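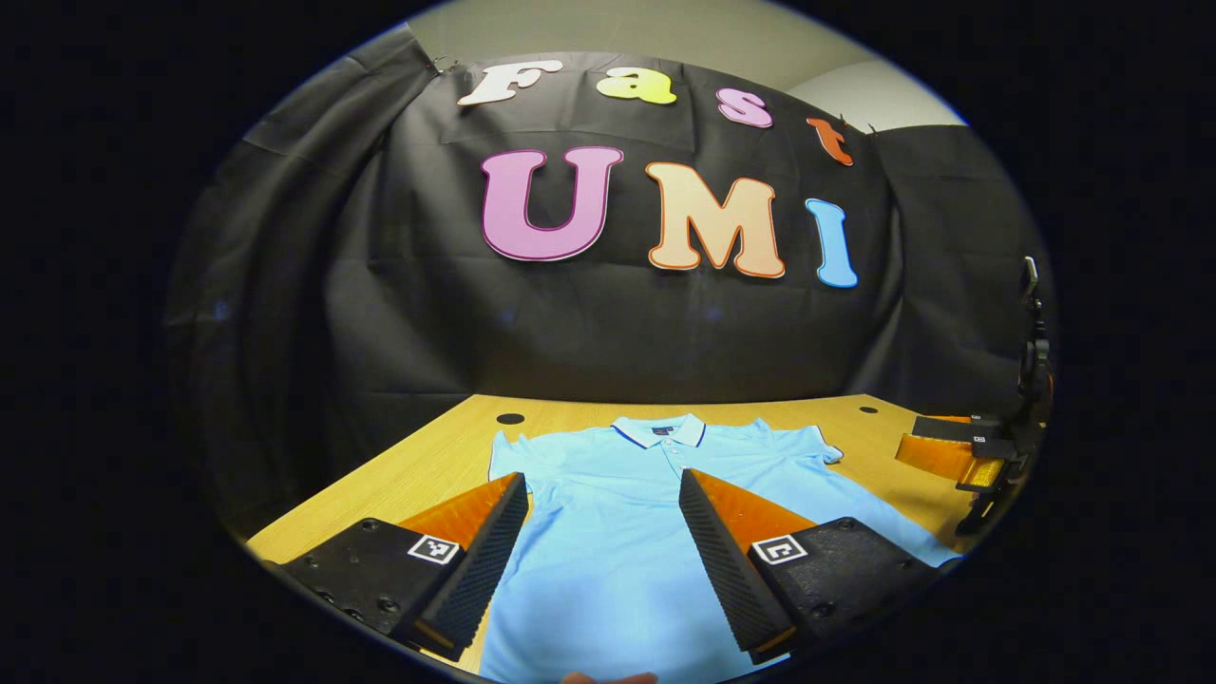
Das hellblaue Poloshirt

Eine Kurzgeschichte

Als der Chor von Stodgate beschloss, sich einheitlich zu kleiden, war Lukian Polishchuk gerade auf der Toilette. Er kam zurück, und es war Hellblau.

»Poloshirts«, sagte Glenys Gethin. »Mit Kragen. Ein Chor ohne Kragen wirkt, als wäre er zufällig am selben Ort.«

Lukian, zweiter Bass, trug seit seiner Konfirmation Grau. Er wandte ein, Hellblau mache ihn blass. Glenys sah ihn lange an und meinte, das sei dann wohl nicht das Hellblau.

Bestellt wurde bei Mateos, einem Versandhaus, das bis zu 600 Artikel gleichzeitig liefern konnte und offenbar auch wollte. Aled Penry hatte das Formular ausgefüllt. Aled war Tenor und las grundsätzlich nur die obere Hälfte von Dingen. Im September kamen die Kartons, und es hörte nicht auf, dass sie kamen. Man stapelte sie im Probenraum bis unter die Notenschränke. Der Lieferschein nannte 413 Poloshirts. Der Chor hatte neunzehn Mitglieder, wenn man Haf Probert mitrechnete, die seit dem Winter nicht mehr sang, aber noch den Kuchen brachte.

»Vierhundertdreizehn«, sagte Glenys.

»Das war die Artikelnummer«, sagte Aled. »Ich dachte, das Feld sei dafür.«

Man schrieb an Mateos. Mateos schrieb zurück, man bedaure, und legte einen Gutschein für weitere Poloshirts bei.

Anderson Brandão, der den Chor leitete und sonst Klaviere stimmte, schlug vor, das Problem musikalisch zu lösen. Wenn man schon so viele Hemden habe, fehlten einem streng genommen nur die Leute. Er hängte Zettel im Supermarkt auf: Sänger gesucht, Kleidung wird gestellt. Es meldeten sich elf Personen, von denen zwei singen konnten. Eine dritte hielt das Ganze für einen Aushilfsjob im Lager und blieb auch, nachdem man sie aufgeklärt hatte. Sie sei nun schon mal da und habe ja das Hemd.

Zum Herbstkonzert trugen alle Hellblau. Haf hatte die Kuchentheke mit Poloshirts gedeckt, Größe XXL, die Ärmel hingen an den Seiten herunter wie bei jemandem, der aufgegeben hat. Auch der Pfarrer bekam eines. Der Organist bekam vier.

Lukian stand hinten links und war, wie vorhergesagt, blass. In der Pause trat eine Dame auf ihn zu, legte ihm die Hand auf den Arm und fragte, ob er sich setzen wolle. Er verneinte. Sie brachte trotzdem einen Stuhl. Die zweite Hälfte sang er im Sitzen, und die Lokalzeitung lobte später die würdevolle Haltung des älteren Herrn im Bass. Lukian war einundvierzig.

Am Montag darauf lag ein Brief von Mateos im Kasten. Man habe den Vorgang noch einmal geprüft und liefere die fehlenden Hosen nach.

»Welche Hosen?«, fragte Glenys.

Aled blätterte um.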